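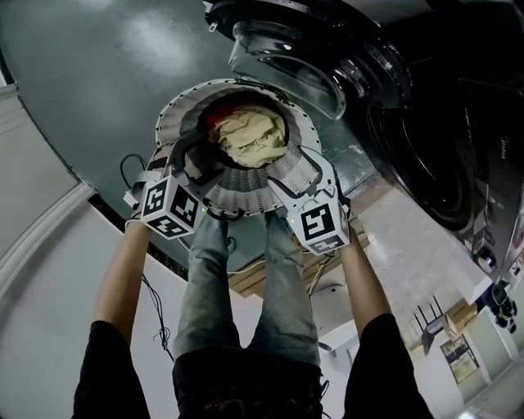
カルーソについて

はじめまして、カルーソ(Caruso)のページに来てくださってありがとうございます！ 版画と素描を専門に、展覧会図録や所蔵品目録をつくっている小さな出版所です。古い紙の上の線をじーっと眺めるのが好き、という人間が集まって、気がついたら本屋さんみたいなことをしていました。

どんな本をつくっているの？

いちばん多いのは美術館や個人コレクターの方からご依頼いただく所蔵品目録です。作品の写真、寸法、技法、来歴、過去の出品歴……と地味な項目がずらっと並ぶ、あの分厚い本ですね。地味なんですけど、私はあの来歴欄を読むのが大好きで、校正中についつい手が止まってしまいます(締め切り前は怒られます)。

最初に手がけたのは『プレロフ素描集』という目録でした。収録は413点、刷ったのは500部。当時は図版の番号を全部手で振っていたので、途中で一点抜けているのに気づいて、うしろを全部振り直したんですよ。あの夜のことは今でも夢に見ます。でも刷り上がりを手に取ったときは、うれしくて家まで抱えて帰りました。

最近は展覧会に合わせた薄めの図録も増えてきました。会場で買って、帰りの電車でぱらぱらめくれるくらいの厚さ。重い目録とはまた別の楽しさがあって、文章も少しくだけた調子で書かせてもらっています。

つくっている人たち

この文章を書いている私は、編集と翻訳の担当です。英語とイタリア語の論文を訳したり、作品名の表記をそろえたり。「エッチング」と「腐蝕銅版画」のどちらで統一するか、毎回けっこう揉めます。

図版と色校正はバン・グムオク(Geum-ok Ban)さん。インクの黒にとにかくうるさくて、同じ黒でも温かい黒と冷たい黒があると言うんです。私は入って二年くらいしてやっと見分けられるようになりました。

来歴調査はインピ・コイヴィスト(Impi Koivisto)さんにお願いしています。古い競売目録を読むのがものすごく速い！ 裏面に残った蔵書印や、鉛筆の走り書きから昔の持ち主をたどってくれます。

プレケクスのこと

目録の原稿を管理するために、プレケクス(Prekex)という作品データベースを自分たち用につくりました。いまは1,711点分の記録が入っています。紙のカードから移し替える作業はまだ続いていて、急ぎの仕事がない日の午後にちょこちょこ進めています。調べものに使いたいという研究者の方には閲覧のご案内もしていますので、お名前とご研究のテーマを添えてご連絡くださいね。

グレトドトン文庫

グレトドトン(Gretodton)文庫は、一冊につき一人の版画家を取り上げる小さなシリーズです。図版は40点まで、と決めています。最初はもっと載せたくてたまらなかったのですが、絞ってみると一点一点を大きく刷れるので、細い線までちゃんと見えるんです。次の巻は風景版画の予定で、いま図版の順番をああでもないこうでもないと並べ替えているところです。

ご相談・お問い合わせ

「祖父の残した版画があるんだけど、目録にできる？」というようなご相談も歓迎です。点数が少なくてもかまいません。作品リストがあれば(手書きで大丈夫です)お送りください。お見積もりは無料です。なお、作品の鑑定と買い取りはお受けしていません。

在庫のある本は注文フォームからお求めいただけます。品切れの巻については、再版の予定が決まりしだいお知らせ欄に載せますね。

2021年8月1日更新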